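Fórum Cozinhas Profissionais e Copas > Automação > Reposição automática de frigoríficos: o que muda para o pessoal

rsequeira_tec
2 de agosto

Estamos a preparar a automação da copa na Fallurcombe (651 trabalhadores, dois turnos). A tarefa é abrir o frigorífico, verificar as gavetas transparentes e repor. Por enquanto só há simulação, feita com o modelo de cozinha da Praltetlow. O braço chega à gaveta do meio com a porta aberta, mas o elo superior fica encostado à borda frontal. Falta-me saber o que se passa com as tarefas da equipa, que hoje faz isto tudo à mão.

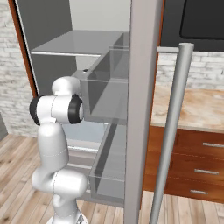
RE: Reposição automática de frigoríficos

copa_norte

Passei por isto na Tuswood. O projeto previa 200 reposições por turno e libertar uma pessoa. A pessoa não foi libertada, passou a fazer limpeza de derrames, controlo de validades e rearme do braço. A categoria profissional ficou a mesma. Convém tratar disso antes da instalação.

RE: Reposição automática de frigoríficos

mlourenco77

Discordo em parte do copa_norte. O rearme é uma tarefa técnica e deve ser paga como tal, mas o controlo de validades já era da copa. Pergunta para o rsequeira_tec: e o que cai ao chão? Se o braço só trabalha dentro do frigorífico, a parte de baixo continua a ser de quem tem costas para isso.

RE: Reposição automática de frigoríficos

rsequeira_tec

O chão está no modelo, mas ainda sem tarefa atribuída. Junto a vista da garra. O pavimento é de tábuas com nós escuros, e a deteção de objetos terá de ser ensaiada com esse padrão -- um nó castanho e um resto de comida podem confundir-se. 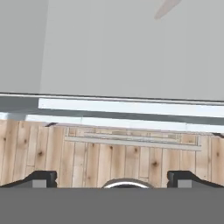

Vista da garra, dedos afastados, pavimento de madeira ao fundo (simulação).

RE: Reposição automática de frigoríficos

dtillman

Demetrius Tillman, manutenção. Trabalho com braços Panicker há vários anos. Duas notas:

1. O tempo de ciclo simulado não serve para dimensionar a equipa. No nosso caso a simulação dava 289 segundos e a média real do primeiro mês foi de 700, com as paragens incluídas.
2. A porta é o problema, mais do que a gaveta. Vejam a posição do braço em relação a ela.
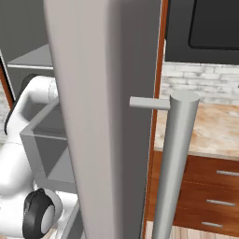 A distribuição de tarefas depende de quem pode entrar na zona do braço, e isso decide-se na análise de risco. Se uma pessoa tiver de ir às gavetas de madeira da bancada durante o ciclo, vai passar junto à porta aberta e ao puxador vertical, com o braço do outro lado do painel e parcialmente tapado. Na prática, ou se muda o conteúdo dessas gavetas para outro sítio, ou o braço para sempre que alguém se aproxima. Nós escolhemos a segunda opção e perdemos boa parte do ganho.

RE: Reposição automática de frigoríficos

mlourenco77

Então a equipa fica à espera do braço. Isso tem de constar dos tempos de trabalho, senão aparece como improdutividade da copa.

RE: Reposição automática de frigoríficos

copa_norte

Na Tuswood apareceu. Levou um trimestre a corrigir.

RE: Reposição automática de frigoríficos

rsequeira_tec

Registado. Vou propor a mudança das gavetas e um código próprio para as paragens. Quanto à categoria, peço reunião com os recursos humanos ainda em agosto. dtillman, se puderes enviar o modelo de registo de paragens que usam, agradeço.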